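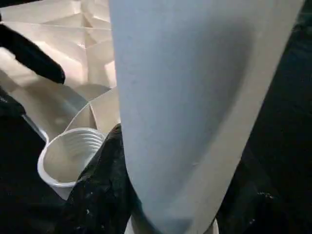 Packing plastic cups with folded paper – does the wrap go around the cup or inside it?

Home Ask Moving & Storage Kitchen Repairs Sign in

gravelroad
Posted September 18, 2019 in Moving & Storage

I am moving to Karkow at the end of the month and most of the kitchen is going by carrier, a trip of 2,000 miles. The plates are done and I am not worried about them. My problem is the white plastic cups. They are the kind with a thick rolled rim and ribs running around the inside wall, and I would like them to get there round.

The last time I moved I stacked them all in one tall sleeve and laid the sleeve on its side under the baking pans. Several came out oval. They never went back into shape, and an oval cup with a rolled rim does not stack with the others. I threw those out and bought replacements from Kļaviņa, which no longer carries them, so these are the last ones I can get.

What I am trying now is shown at the top. The cup has a beige sheet curved around it, and behind that is a piece folded into a lot of creased panels, which I want to use as a spring between the cup and the side of the box. The sheet goes around easily enough. What I can't decide is whether it is doing anything, or if the stuffing should go inside the cup where the ribs are.

I also don't know if the folded part should be pressed tight against the sheet or left with some give. When I push it in hard the points of the folds press on one place, and that seems like how you would dent something.

The box is a Kasport kitchen box, 15 inches on each side. I have no dividers for it and the store only sells them with a new box. I have plenty of paper and some thin card. I would like to avoid plastic wrap and foam if I can, mainly because there is no place to get rid of it at the other end.

Should I go around, inside, or both? And do the cups travel upright or upside down?

2 people are following this

saltmarsh_kate
3 people found this helpful

Both, but the inside matters more with this kind of cup.

A rolled rim is stiff compared to the wall. When a plastic cup goes oval in a box it is usually because something heavy leaned on the side for days, and the wall gave first and pulled the rim along with it. A single sheet around the outside won't stop that. It keeps the cup from getting scratched and it spreads out a small load, so leave it on, but don't count on it for anything heavier than another cup.

For the inside, crumple plain paper into a ball a little larger than the cup and push it down until it meets the bottom. It should be snug enough that it stays put when you turn the cup over. Don't pack it so hard that the wall bulges. Paper holds well in ribbed cups because the creases catch on the ribs, so you do not need tape. Please don't tape the rim in any case – the glue is a nuisance to get off.

On your folded piece, I would turn it so a flat panel faces the sheet and the points face the wall of the box. The points will crush a bit during the trip and that is fine, it is what they are for. If the points face the cup you get the dent you are worried about. Leave enough give that you can move the cup slightly with one finger and it comes back.

Pack the cups upside down, with the rim on the floor of the box. The rim is the strong end. Put a layer of crumpled paper on the floor first, then a flat piece of card, then the cups on the card. Without the card the rims sink into the paper unevenly and everything ends up tilted by the time you get there.

If you do a second layer, put another flat card between the layers, cut to the full size of the box so its edges rest near the walls. Fill any gap along the sides before you add it. And write the word LIGHT on the box, on the top and on every side. Carriers do not always read it, but the person helping you carry things to the curb will.

One more thing. Wipe the cups and let them dry fully before wrapping. I packed a set in March that was still damp in the ribs and the paper had stuck to the inside by the time I opened the box. It came off with warm water but it took an evening.

topshelf_t
No votes yet

just put them in with the towels. wrap a towel round each stack and put the stack in the middle of the towel box, towels on all sides. you have to move the towels anyway. I used Mokia for my move and they said soft boxes go on top of the load, so that helps too. never used dividers for anything

binderclip

Towels work for a short trip. For a long one I would still stuff the top cup in each stack, because the others support each other and that one has nothing inside it. Keep the stacks short as well. Tall stacks wedge together if the box gets hot in the truck and then you are twisting them apart over the sink.

You can make your own dividers from the thin card you mentioned. Cut strips as long as the box is wide and a little taller than the cups. Cut slots halfway through each strip, spaced the width of one wrapped cup, and slide the strips together crosswise. Measure with the sheet already around the cup or the spaces will come out too small, and you will be forcing them in. Mine did, the first time, and I had to cut a whole new set.

If you make dividers you can skip the folded pieces between cups and save them for the outside row next to the box wall. That is where the knocks come from. The corners of the box take the worst of it, so put folded pieces there first and use what is left along the sides.

I agree with the answer above about packing them upside down. I disagree about a second layer. In a box that size I would put the cups on the bottom only and fill the rest with dish towels, pot holders and things like that.

gravelroad

Thank you. I turned the folded piece around so the flat side is toward the cup and I am stuffing the insides tonight. I will cut strips on the weekend and see how many cups fit in one layer. The rest can go with the towels.

15 comments 2 shares Report Follow Back to Moving & Storage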